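Notes from the workroom: napkins, a red table and a quieter New Year

Friday, January 3, 2025

Well, the tree is down, the last of the ginger cookies went to my neighbors in Stulstead, and I've finally had a whole morning to think about tables. I know, I know. Most people spend the first week of the year thinking about gym memberships. But December is when my poor table works hardest, and by the time the holidays are over I always have a list of things I want to do differently.

First, thank you for all the replies to the December letter about napkins! I asked whether you use paper or cloth on an ordinary weeknight and got 33 answers, which is a record for this little newsletter. Most of you are paper people from Monday to Thursday and cloth people when company comes. A few of you keep one cloth napkin per person all week in a ring or a clip, and I'm going to try that in the spring when the laundry pile is less frightening.

I've been a paper person myself for years, mostly out of laziness, but I do like a paper napkin that has been folded by somebody. It takes a few seconds. A plain square folded once into a rectangle looks fine next to a soup bowl. Fold it again on the diagonal and you've got something that looks like you meant it. The thin ones won't hold a crease no matter how hard you press (I have tried, with my thumbnail, with the back of a spoon, with a cookbook left on top overnight), so if you want a proper fold, go for the thicker kind. I bought a pack of 100 at the Kamilby market before Christmas and they've been lovely to work with — soft enough for faces, stiff enough to stay put.

The other thing I keep coming back to is the tissue box. Every house has one out and hardly anyone likes looking at the cardboard. A wooden cover fixes that in one go. I'm very fond of the pale, plain kind with a long slot in the top, and I've stopped hiding mine on a shelf and started leaving it on the table full time.

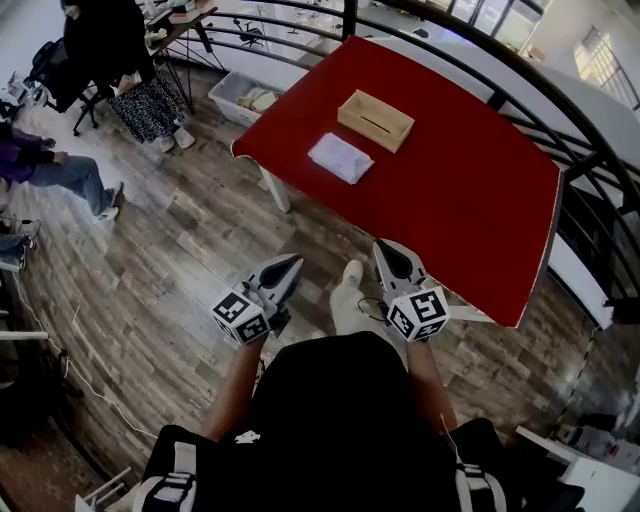 Light wood on a strong color is such an easy match. If you've got a white table, a pale box sort of drifts off into the background, but on red it looks crisp, and so does anything white you set down beside it. That's the whole reason I've gone over to plain white napkins. I had a drawer full of patterned ones with holly and snowmen and little foxes, and on a red surface it was just too much going on.

Which brings me to glossy tops, and the question I get more than any other: how do you keep the fingerprints off? You don't, really. You wipe them away and they come back at lunch. What works for me is a soft cloth that's barely damp, then a second dry one straight after, going in long strokes from one side to the other. Circles leave swirls you'll only notice when the sun comes in low. Skip the scouring powder and the green side of the sponge, please! A friend of mine used one on a shiny side table years ago and the dull patch is still there under a fruit bowl.

Wooden boxes want even less. Dust them, and if the slot gets fuzzy (mine does, from the tissues), run a dry paintbrush along it. I wouldn't put a wet one down on a shiny surface, and I wouldn't stand one right up against a radiator either.

I also tried a month without a tablecloth, after reading too many of those tidy-house articles. I thought I'd miss it. I haven't much. The floor under the table gets swept more often now because I can see the crumbs, so I suppose that's an improvement, although my back has opinions. My old cloth from Sampaio is washed and folded away for birthdays.

A couple of small bits of business before I go and put the kettle on. The first workroom evening of the year is napkin folding, at the Skulard hall, and there are 16 places. Bring a pack of whatever you have at home, thick or thin, and we'll find out what it can do. It's free, but please reply to this email to save a seat so I know how many chairs to put out.

And if you have a tissue box cover you're proud of, homemade or otherwise, send me a note about it for the next letter. I'd especially love to hear from anyone who has made one from scratch, and how you managed the slot, as my own attempt with a coping saw is currently holding seed packets in the shed.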